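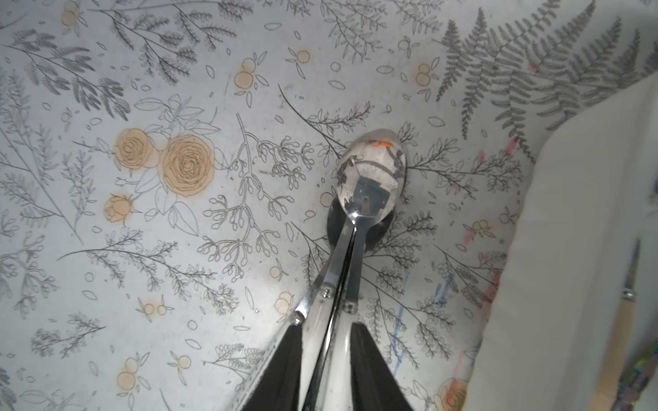
Bringing home a puppy is one of the best days ever! Dachshunds are the long, low dogs with short legs and big ears, and they come in lots of colors and coats. A new puppy has plenty to learn, and one of the first things is what the stuff in your house looks and sounds like. Take a shiny spoon like the one in the photo, with the back of its bowl facing up. You can see gray and dark smudges reflected in the metal, and a little streak of orange too. To a puppy, a shape moving in a shiny thing might be another dog! Let your puppy sniff it and take all the time it wants.

So how do you choose a puppy in the first place? Go and meet it with a grown-up, and ask to see the puppy with its mom. Look for bright eyes, a clean nose and a waggy tail. My friend Yiran Qiu went to see a litter in Derkport last December and sat on the floor for 20 minutes – the puppies climbed all over her! She picked the sleepy one and named her Fulla.
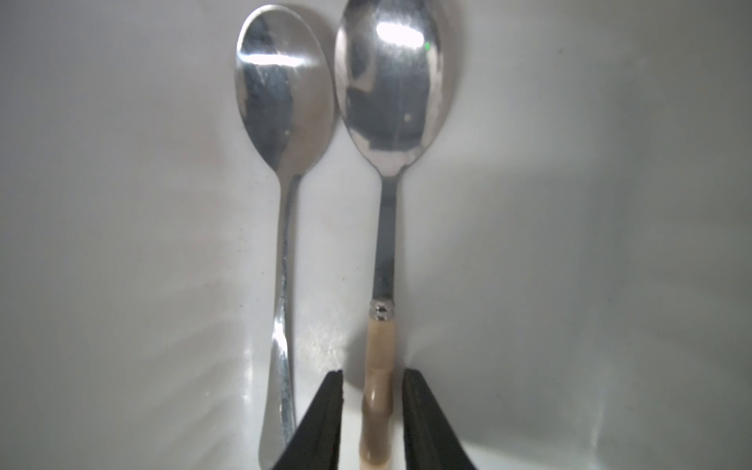 Ask lots of questions while you are there. What does the puppy eat? Has it been to the vet? How old is it? Puppies should stay with their mom until they are at least eight weeks old, and some tiny ones need even longer.

Then comes the ride home. Bring a soft blanket that smells like the puppy's mom, and keep your voice quiet. The first night can be noisy (Fulla cried and cried!), so put the bed somewhere cozy where your puppy can hear people close by.

One more thing about dachshunds – those long backs need looking after. Use one hand under the chest and one under the bottom when you lift your puppy, and ask a grown-up to help you the first few times.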